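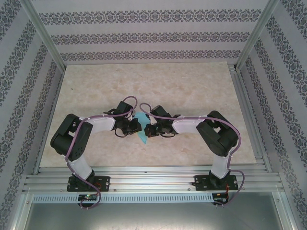 Les deux bras sur le rail, pinces presque au contact au-dessus de la pièce.

Pliage à deux bras par imitation : refaire le résultat Nieto

juin 2021

Notes de manip mises au propre vite fait. Objectif : reproduire la courbe « Nieto » (pliage en plusieurs étapes d'une pièce carrée souple) avec la politique Umon, sur la cellule Gulter. On suppose que vous avez déjà deux bras qui bougent, des caméras qui tournent, et que vous savez lancer un entraînement. Le reste est dessous.

Ce qu'il faut
– la cellule montée, rail serré (vraiment serré, on y revient)
– Birnora pour l'enregistrement, branche stable, pas la branche de dev
– une caméra fixe en hauteur + une caméra de poignet
– une pile de carrés souples, tous de la même taille
– une journée et demie sans interruption, idéalement

Étape 1. Repères des bras

Avant tout : mise à zéro. Chaque bras, l'un après l'autre, jamais les deux en même temps. Amener le bras sur sa butée, enregistrer, relâcher, revenir, vérifier. Si l'écart dépasse un cran d'encodeur, resserrer la platine et recommencer. On a perdu une semaine en janvier à cause d'une vis de platine gauche, symptôme : la politique pliait très bien à droite et systématiquement de travers à gauche. On a cherché dans le réseau. C'était la vis.

Ensuite le repère commun. Pince gauche au point central, lecture, on retire, pince droite au même point, lecture. Birnora calcule le décalage. Ne pas le faire à l'œil.

Passage des câbles : laisser du mou au poignet. Un câble tendu tire sur le dernier axe en fin de course et ça se voit dans les données comme un petit biais constant, très pénible à retrouver après coup.

Étape 2. Pose de départ 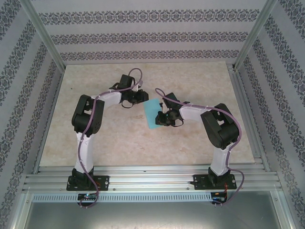

La distribution des poses initiales compte plus que le nombre d'épisodes, c'est le vrai résultat de ce travail. Nos premiers essais partaient d'un carré toujours aligné sur le rail : bon score en interne, effondrement dès qu'on tournait la pièce. Donc on varie. Pièce à plat, de biais comme ce carré bleu clair entre les deux pinces, angle tiré au hasard par le script, position tirée aussi mais dans la zone que les deux bras atteignent. Si un coin sort de la zone, on retire un tirage. Ne pas « arranger » la pose à la main parce qu'elle a l'air difficile, c'est justement celles-là qu'il faut.

Étape 3. Enregistrer les démonstrations

Téléopération, un seul opérateur pour les deux bras. Deux opérateurs ça marche mais les temps d'attente entre bras deviennent incohérents et Umon apprend à hésiter.

Déroulé d'un épisode :
1. tirage de la pose, placement de la pièce
2. bras en position de repos, top enregistrement
3. un bras maintient, l'autre ramène le coin
4. lissage du pli, pince fermée, sans appuyer comme une brute
5. on dégage les deux pinces avant le pli suivant
6. stop, étiquette : réussi / raté / douteux

Garder les ratés. Pas pour l'entraînement de base, mais pour le classifieur de fin d'étape (étape 5). Les douteux, poubelle.

Au total chez nous 3 370 épisodes, étiquettes comprises. C'est trop. Voir les résultats plus bas.
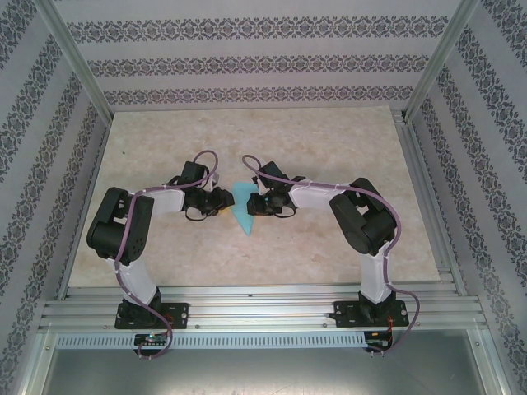 Forme triangulaire pointe en bas, bord supérieur en partie sous les pinces.

Sur les formes en triangle le piège est l'épaisseur. Plusieurs couches, la pince attrape celle du dessus et laisse les autres. Deux choses ont aidé : approcher plus bas que ce qu'on ferait naturellement, et refermer lentement. La vitesse de fermeture est enregistrée comme une action à part dans Birnora (case à cocher, décochée par défaut, évidemment).

Étape 4. Entraînement

Réglages Umon, ceux qui ont donné le résultat final :
– images : vue fixe + poignet, même résolution pour les deux
– actions : positions articulaires absolues. Les deltas dérivent
– longueur de séquence prédite : 13 pas
– échauffement du taux d'apprentissage : 2 000 itérations
– augmentation : luminosité et petit décalage, pas de retournement horizontal !!

Sur le dernier point : le montage a l'air symétrique, la tentation est grande de retourner les images et d'échanger les bras. Nous l'avons fait. Mauvaise idée, les deux bras n'ont pas exactement le même jeu et la vue poignet ne correspond plus à rien.

Étape 5. Vue poignet et fin d'étape

C'est la vue poignet qui décide si un pli est terminé. La vue fixe ne suffit pas, les pinces cachent la pièce au moment intéressant. On dégage, on prend une image, le classifieur répond oui ou non, et on enchaîne ou on reprend.

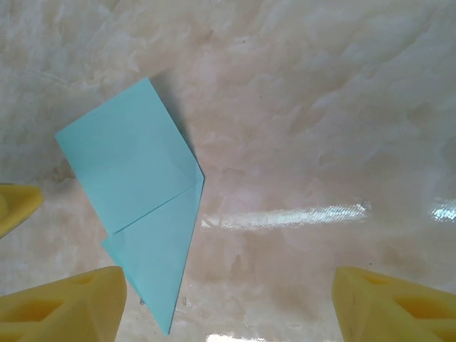

Vue poignet : pièce pliée en forme de cerf-volant, décalage entre couches visible sur le bord gauche du rabat.

Étiqueter ce décalage est pénible mais utile. Nous, on note juste « bord net » ou « bord décalé ». Attention aux reflets du plateau : sur une surface brillante la traînée blanche bouge avec la caméra et le classifieur peut s'accrocher dessus. Solution sale mais efficace, l'augmentation de luminosité plus forte sur cette vue uniquement.

Étape 6. Évaluation

121 essais, poses tirées avec une graine jamais vue à l'entraînement. Pas de relance, un essai lancé est un essai compté. Une pièce neuve régulièrement, les marques de pli finissent par guider le geste et gonflent le score sans prévenir.

Ce qu'on a obtenu, en bref. Poses variées : tient bien, y compris sur les grands angles. Poses alignées seulement : bon à l'angle zéro, mauvais ailleurs. Moitié des épisodes mais poses variées : quasi la même courbe que le jeu complet. Sans vue poignet : le premier pli passe, les suivants non.

Si ça coince
Bras qui tremble au repos : gain trop haut, baisser.
Les deux pinces se touchent au centre : repère commun faux, retour étape 1.
La politique s'arrête au milieu : trop d'épisodes avec pauses, les filtrer.
Perte qui descend mais rien ne marche en vrai : vérifier la synchro des caméras, c'est presque toujours ca.

Reste à faire : la même chose avec des pièces plus grandes, et le script de tirage à nettoyer avant de le partager. Les fichiers de config Umon sont dans le même dossier que les journaux Birnora, sous-dossier nieto_plis.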